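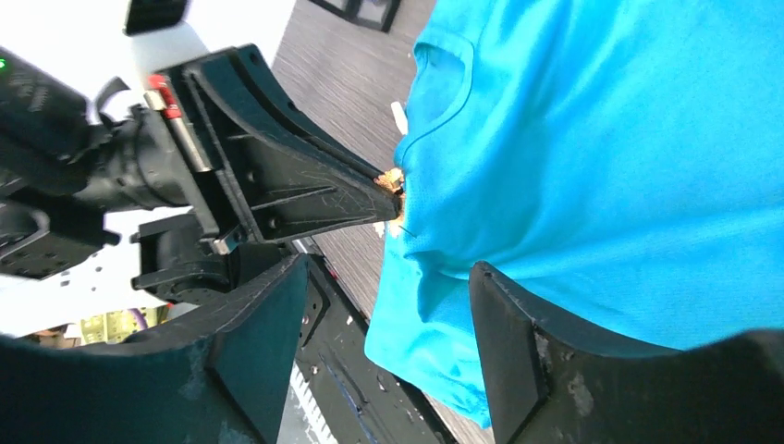 Laundry Folding by Machine: What Works and What to Fix First

Folding is the household chore people most often ask about, and it is still among the harder ones to hand over. A plate has one shape. A T-shirt has as many shapes as there are ways to drop it, and each new grip changes the shape again. The tips on this page are for small laundries and for households trying a two-arm machine on ordinary wash loads. Most of them improve hand folding as well.

Start with the collar

A knit shirt gives very few reliable grip points. The collar is the best of them: it is double thickness, it holds a curve, and the label marks the back of the neck. Hems look easier but roll up on themselves, and a finger that closes on a rolled hem often takes two layers or none. If the machine allows a choice of first grip, set it to the collar and let the body of the shirt hang. Gravity does a good part of the sorting.

With one arm at the neck and the other lower down, the shirt can be turned and laid out in a single pass. Two grips close together are of little use. Re-gripping in the air costs more time than laying the shirt down and starting over.

Preparing the load

Turn everything right side out before washing. No system tested at the Coltbridge shop handled an inside-out sleeve without help.

Dry fully. Damp cotton sticks to itself and to soft fingertip pads.

Shake each piece once as it leaves the dryer. This takes a person a second and saves a machine several attempts at finding an edge.

Sort by garment type, then by size. Color matters less, except that black shirts on a black table are regularly missed. Use a surface that contrasts with the load.

Keep socks out altogether.

Fingertips and pads

Hard fingers slide on jersey. Soft pads grip it but collect lint, and a pad full of lint slides as badly as bare metal. Wipe pads with a barely damp cloth after every 30 garments and replace them when the surface stays shiny after wiping. Scratches on the finger itself are harmless. A burr on an edge is a different matter — run a cotton ball along the finger, and if fibers catch, file the spot smooth before the next load.

Closing force should be set on the thinnest garment in the load. A setting that holds a sweatshirt will leave pinch marks on a light tee.

Speed and error rates

Lumturie Vukadinović kept the log at Coltbridge through March: 1272 shirts presented, 800 folded to a standard fit for the shelf with no one touching them. The rest needed a hand at some point, usually at the first grip or when a sleeve folded under the body. A practiced person folds a T-shirt in 10 seconds. The machine was slower on every garment, and its slowest folds were also its worst.

Deividas Kütt, who set up the work table, found that misfolds dropped after the table was covered with short-nap felt. Bare laminate let the shirt travel as the arms pulled.

What to hand over now

Plain T-shirts, hand towels and pillowcases are reasonable candidates where somebody is nearby to clear a bad grip. Button-front shirts, fitted sheets and anything with a drawstring are not ready. Bath towels depend on the reach of the arms; measure the towel against the open span before adding it to the list.

Stack finished shirts no higher than the guide rail, collar edges facing the same way, and clear the stack by hand. Machine stacking tends to drag the top shirt out of square.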